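Home Who We Are Our Recordings Join In Contact

3 min read

About Hillbridge

We're a small company with one big, slightly unusual job: we gather examples of people doing ordinary things, so that robots and other learning machines can have a go at them too. Hillbridge began in January in the back half of a bicycle shop, when Rüdiger Baumgart and Shiyu Yan got to talking about how much practice material came from kitchens and offices, and how little came from outdoors (where so much of life goes on!).

So outdoors is where we went, and we've been going ever since. Our recordings are made from the wearer's own point of view, at the wearer's own pace, and we ask people to carry on as they would on any other day. If they want to stop and sit down for a while, wonderful, we keep that part as well.

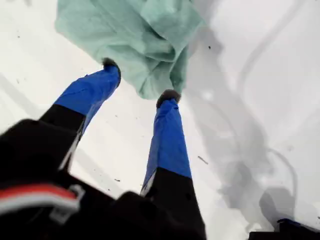
A learning system needs the slow bits and the awkward bits every bit as much as the tidy ones, and it needs them from lots of different people. We have 33 regular wearers now and just over 200 hours of winter material in a collection we call Kekow, named after the street where Shiyu grew up. Rongrong Ding checks every clip before it goes in, and Jianhua Feng writes the short notes that say what the person was trying to do, which is harder than it sounds and takes a good deal of tea.

Osian Ruddock looks after our wearers, and he's the friendly voice you'll get if you call. Everyone is paid for their time, and anyone can ask us to take a clip out again. We'd love to hear from you, whether you ski, garden, fix fences or just like a long walk with the dog.

We use cookies to remember your settings. Accept Manage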